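Estport fit-out, progress to the end of February
Prepared for Dénes Vörös by Hayley Kettle

The room is painted and the white tabletop is in. Fairclough billed 600 for the wall finish, which looks fine, and I've no quarrel with the light grey. My quarrel is with the schedule. They promised handover at 91 per cent complete and I can't see how they got that number.

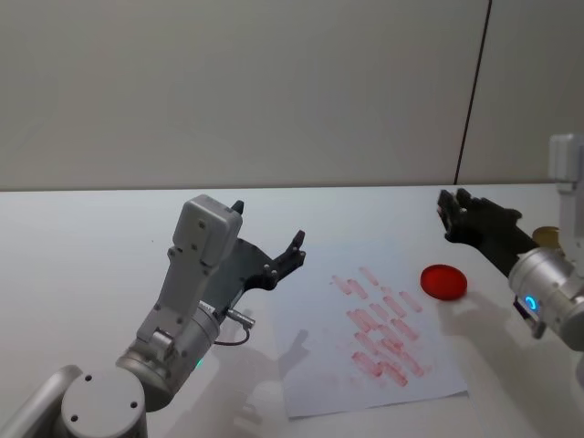 I'd hold the last 2000 until the Clavthorpe invoices are sorted - two of them seem to cover the same labour. Zativeo says storage will follow in March. I have heard that before and would not plan around it.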